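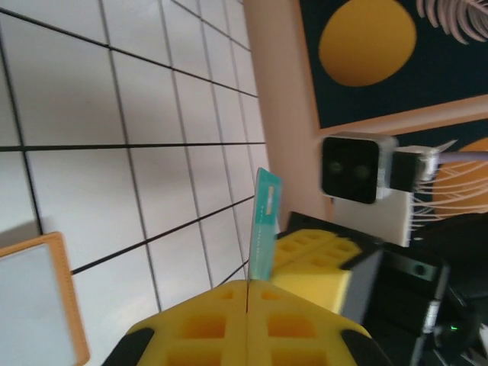

Jyoti Joshi wrote to me last month that I couldn't possibly go on saying "the council are" in one paragraph and "the council is" in the next, and would I please pick one before she lost her mind.

Well, Jyoti, I've tried! I have spent most of March trying, and I've come out of it loving the muddle more than when I went in.

For anyone who missed the post that set her off, I was grumbling about parking in Altholm. I wrote that the council were arguing among themselves, and a few lines later that the council was putting the charges up. I didn't notice I'd done it. I read it back now and I still wouldn't change a word. When they're arguing they are a room full of people, all with elbows. When the bill comes it's one thing with a letterhead, and it wants my money.

British English lets us do this and I think it's wonderful. "The team are getting changed" makes perfect sense, while "the team is getting changed" sounds to me as though it's swapping its goalkeeper. You can tell a reader how you see a group of people with one tiny verb, and most of us do it all day long without a single lesson.

The trouble starts with pronouns. I had a letter from my old building society which said the branch "is closing its doors and they would like to thank you". I read that one out loud at breakfast (twice, to general groaning). Somewhere between the doors and the thanks, the building had turned into people. I'd keep to one or the other inside a sentence, and that's honestly the only rule I've ended up with. Oh, and place names. Bidley are a football side and Bidley is a town, so "Bidley are two down at half time" gives me no trouble at all, but "Bidley are twinned with somewhere in France" makes me itch.

I got so carried away that I went through the whole blog looking for "council", "government", "family", "band" and "staff". There were 3,413 of them, which says something about how I spend my evenings. "Staff" was plural nearly every time. "Government" was singular when I was being polite about it and plural when I was cross! I had no idea. I'd love to know if other people do the same, so if you keep a diary or have a pile of old letters, have a look and tell me.

The one I can't settle is "a number of". "A number of people has complained" is what I was taught to write at school, by a man with a very red pen, and I think he was simply wrong. A number of people have complained. The number of people complaining has gone up. Same word, different job, and both sound right as soon as you say them aloud, so do say them aloud.

Next time: "none". I'm already looking forward to it. Jyoti, you may want to sit down.

3 comments

Amr Samir
"The couple is honeymooning in separate hotels." I saw this in a newspaper years ago and have treasured it ever since.

Jyoti Joshi
I have read this and I am still cross, but less. You're right about the elbows. You are wrong about Bidley.

Shehata
What about "the police"? I've never heard anybody say "the police is", even people who write "the council is" without blinking.

Recent posts
Parking in Altholm, again
In praise of the semicolon
Rusteritz and other names I can't spell
Whom do you think you are?

Get new posts by email. Enter your address to subscribe.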